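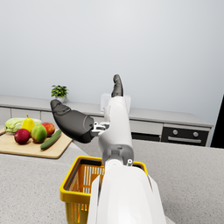 February, evening

Up at ten to six. Rain until noon. The bus to Tranddale was late again and I stood at the stop with wet socks, which set the tone for the morning.

Went over the choir accounts before lunch. We have $1,215 in the bank, less the $207 we still owe Nair for printing the spring scores. That leaves enough to rent the Protholm hall for the concert if they hold last year's price. I called twice and left one message.

Rehearsal went better than last week. The altos have the second page of the Kundier piece now, but the tenors still rush the bars before the key change. Elango Marar sat in at the piano and took it slower than I wanted. I was annoyed for a while, then I heard the middle parts properly and left it alone. We ran it four times. My voice gave out on the last one - too much talking over people.

Walked home by the canal. The path is closed past the footbridge, so I had to cut back through the parking lot.
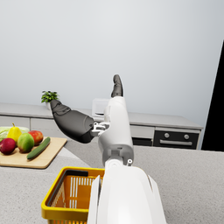 Made soup with the leeks and ate it standing up. Called Mom. Her knee is sore but she got to the library and back. She wants 10 tickets put aside and says she will pay for them, so I wrote it down.

Still to do: find the missing folder of bass parts, reply to the woman who asked about auditions, and get 50 programs priced on plain paper. Throat is scratchy. Tea with honey and bed by half past nine.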